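Search this site
Search
Go

Grippers on the sorting line, five months in

November 10, 2018

The second pair of pick stations went live at Cultley in June. I have kept notes since then, mostly on throughput and damage, and lately more on what the people on the shift do all day.

The setup first. Mixed fruit comes off the Stadine conveyor into shallow trays. Each station has two arms with parallel jaws and soft pads. The jaws close to a force limit set per product, and the limit is stored in a table that anyone on shift can edit. That last part was my request. The vendor's default was a locked table and a support ticket, and a ticket took two days.

Before June the line had 17 people on hand sorting. It still has 17 on the roster, but the jobs have split. Most of them now load, clear jams and check grades at the end. The rest teach. Teaching means picking up a hand-held gripper with the same jaws as the arm and doing the pick yourself, over and over, at a table with whatever produce is giving trouble that week. A new product needs almost 200 good picks before the arm is worth switching on.

The teachers are the old sorters, and they turned out to be better at it than the engineers. I tried a batch myself and most of it was thrown out. I closed too early and came in too steep. A sorter with years on citrus comes in low, waits, and closes once.

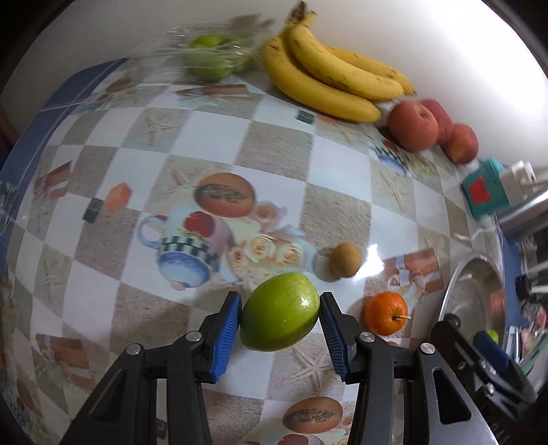

Round, smooth fruit is still the hardest thing to teach well. The pads have to meet close to the widest part or the fruit rolls out as they close. Pad ridges help. Slower closing helps more, but it costs cycle time, and cycle time is what the Villalobos contract is written around.

Two things have not been settled. Teaching is paid at the sorting rate, and I think that is wrong. Also, the hand tool is heavy after 40 minutes, and wrist complaints are up. We rotate now — it should have been in the plan from the start.

Next is the Protine line, with softer fruit and a lower force limit.

3 comments

linelead_b
Same wrist problem at our plant. We hung the tool from a spring balancer over the table. Cheap fix.

mtk
What do you do with the rejected picks? Delete or keep?

Reply from the author
Keep. We label them by failure and store them apart from the good ones.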